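Courses > Operations > Week 3 > Handout: Kitting and Small Parts Storage

We use cookies to remember your settings. Accept / Decline

Week 3: Setting up a kitting area
Instructor: Teresa Pacheco

Kitting means gathering all the parts for one job before the job starts. The person building the product then works from a single set and does not walk to the shelves. It pays off most when a product has many small parts and orders are short -- 400 units or fewer in the cases we cover.
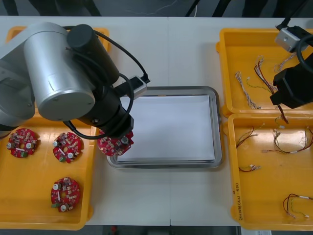
The cost is extra handling. Every part is picked once for the kit and again for the build. In the Cavska case, the plant kept 197 part numbers on open shelves and kitted only the ones that differed between models. Screws and washers stayed at the bench.

Points to settle before you start:

1. Who owns the kit list. Design changes have to reach this person the same day.
2. Where each kind of part sits. Keep one kind to a bin, and keep look-alike parts apart.

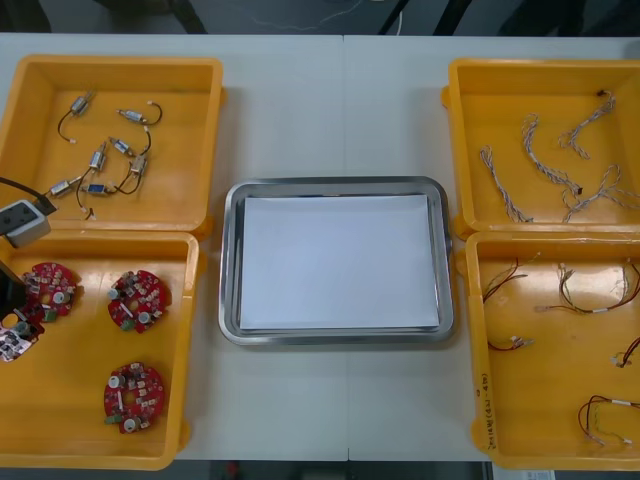 3. What happens to a short kit. Most plants hold it on a marked shelf. Do not send it to the bench with a note.
4. How leftovers go back. Returns are counted in, or the stock record drifts.

Should a kit hold spare parts?

Only for items that are cheap and easily lost. Spares of costly parts hide picking errors, and those errors then show up at stock count. 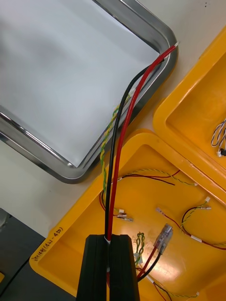
How large should a batch of kits be?

Start with one shift of work. Larger batches tie up stock and get out of date when an order changes.

Reading for next week: the Borbély case, pages on reorder points. Bring your answers to problem 2, using a yearly demand of 1,000.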